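# The house that isn't there

*How a small team in Lurnton is teaching a robot to tidy up, one imaginary room at a time*

There is a kettle on in the back office at Pillon when I arrive, and a plate of Welsh cakes that Siwan James insists I start on before we talk about anything at all. She has been at her desk since half past six, she tells me, watching a robot fail to pick up a pencil, and she seems to be in a very good mood about it.

The robot in question lives entirely on a computer. So does the pencil, and so does the house, which the team call Probert after the road where one of them grew up. Probert has windows, chairs, a kitchen and doors that open, and since May a simulated arm has been let loose in it for hours on end, trying to fetch things and put them where they belong.

"You can't break anything," says Siwan, pouring. "Well — you can break it as often as you like, and then you press a key and it's all back again. I wish my own house worked like that."

The idea of practising in simulation is an old one in robotics, and so is the complaint about it, that a robot which does beautifully in a made-up room goes to pieces in a real one. What the Pillon team wanted to know was whether they had been making their rooms too easy. Most practice rooms, Siwan says, are kind places. The tables are solid and dull, the light is even, and everything sits in the middle where an arm can get at it. Real homes are full of shine and clutter and awkward thin things, and so Probert was given a glass-topped table with the floorboards showing through it.

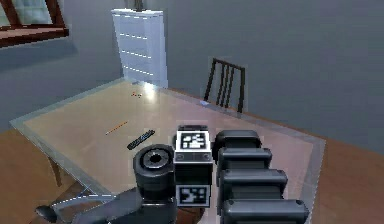

*Simulation render: Pillon, Lurnton*

Glass turned out to be a splendid nuisance. The software that works out where things are, a program called Ovach, has to decide which parts of a picture belong to the tabletop and which to the floor underneath, and for the first few weeks it was wrong a great deal of the time. The arm would come down confidently at a spot well below the surface and stop with a bump. Thin objects were the worst of all. A pencil lying on glass gives a program very little to hold on to, and a bright reflection a little way off can look a good deal more interesting.

Hefin Prydderch, who wrote most of Ovach and has the slightly rumpled look of a man who has explained it many times, tried the obvious cure first, and simply gave it more practice on the same table. It improved, he says, but only at that table. Move the window and it was lost again. So he began changing the room between attempts, shifting the light and swapping the colour of the boards, and asking the program to say how sure it was before the arm moved at all. If it wasn't sure, it had to look again from somewhere else.

That second look is really the heart of the method, and I confess it took me two cups of tea to see why it mattered so much. An arm that glances twice is slower, and for years the fashion has been for speed. But when the team ran 2435 attempts with the old version and the same number with the new one, the share that ended with the right object in the grip went from 46 per cent to 81. Each attempt took 11 seconds longer. Hefin would like to have those seconds back, and he has ideas about it, which he drew for me on the back of an envelope and which I have since lost, to my shame.

The other half of the work is about getting from one room to the next, and here things are less settled. A doorway is a simple matter for you and me. For a machine that plans its route from what it can see, it is a place where the floor may change colour, where a post or an open door hides half of what lies beyond, and where something may have been put down just on the other side.

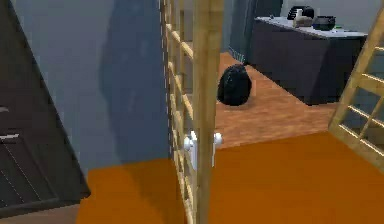
Slats are a particular headache, Siwan says, because a program can see between them and may very reasonably conclude that it can go between them too. Ovach used to plan wonderful straight lines through furniture. The team now make it test every gap against the width of the robot before it is allowed to count as a way through, and that has cured most of the trouble, though it has also made the program rather timid. On some days it will stand in front of a perfectly good opening and ask for another look, and then another.

"It's like my mother at a roundabout," says Hefin.

I asked them both the question I suppose everybody asks, about when any of this will reach a real kitchen. There is a real arm in the building, bolted to a bench downstairs, and they have tried the new method on it with 36 household objects and a glass coffee table from a charity shop. They won't give me a figure yet. The results are lower than in Probert, Siwan says, and she wants to run the whole lot again with the blinds open, because they did the first round on a gloomy week and she doesn't trust it.

In the meantime the house keeps growing. There is talk of a staircase, which Hefin is against, and of a conservatory, which he is very much for, on the grounds that anything able to find a teaspoon in a conservatory at noon could find one anywhere. Siwan would like a bathroom with a mirror in it. They were still arguing about the mirror when I went to catch my bus, with two Welsh cakes wrapped in kitchen roll for the journey.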